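Chapter 5
The Towel Problem

In this chapter: why chores are harder than chess, what a "task" is, and how to read a success rate without being sold a dishwasher.

Factories have had machines that can weld a car door for decades, and the machines do it well. They do it well partly because the door arrives in the same spot, facing the same way, every time. Now consider a bedroom. The things in it have been put down by people, who put things down anywhere, and many of those things are made of cloth.

Cloth is the villain of this chapter. A mug has a shape, and it keeps that shape when you pick it up. A towel has as many shapes as it has moments in its life. Pick one up by the wrong spot and you have a new towel to deal with.

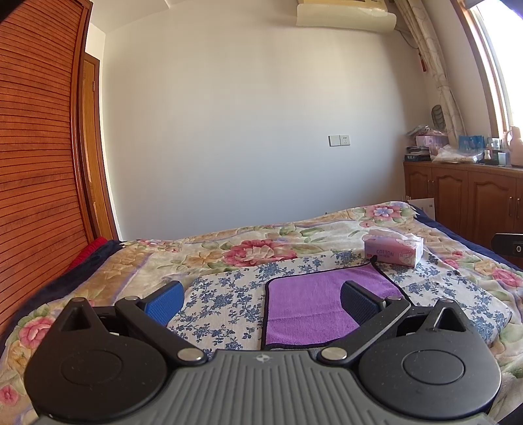

Figure 5.1 A purple towel on a floral cloth on a flowered quilt. Finding where one layer stops and the next begins is the first part of the job.

You solved Figure 5.1 before you finished looking at it. Purple is the towel, the blue sprigs are something else, and the peonies belong to the bed. A machine has to work that out from color and edges, and the peonies have edges too. It must then decide where to pinch. Too shallow and the fingers close on air. Too deep and the towel comes up with company.

The Mendano trials, which we will follow through the next two chapters, made a tidy test of this. The machine was asked to fold one towel, on one bed, 138 times. The team counted a fold as a success if the corners met and the bedding stayed where it was. An early report left out the second condition and made for much happier reading.
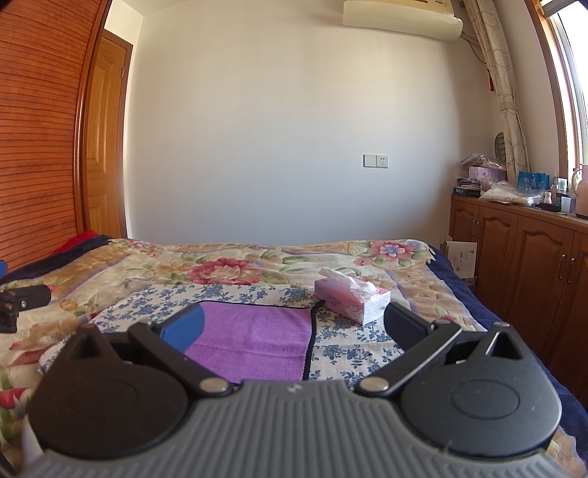 Figure 5.2 Cloth on cloth, with a tissue box for a neighbor. The box is easy to recognize and easy to knock over.

Notice how much of a room has nothing to do with the chore. The tissue box, the cabinet and everything piled on top of it all have to be seen, judged and left alone. A person does this without effort, and teenagers do it for years at a time. For a machine, ignoring things is work.

So can machines do the housework yet? Some can do some of it, slowly, in rooms they have practiced in. The Zanico folding arm could take up to 2 minutes over a single hand towel, and the Rowbotham group found that changing the bedspread was enough to send their system back to school. Whether you call that progress depends on how many towels you own.

Before you read on
Fold a towel with your eyes closed. Then fold it with your eyes open, using only a thumb and one finger of each hand. Write down each thing you did, including the fixes. Most readers' lists are longer than they expect, and most leave out smoothing. Keep yours for Section 5.2, where we try to turn it into instructions.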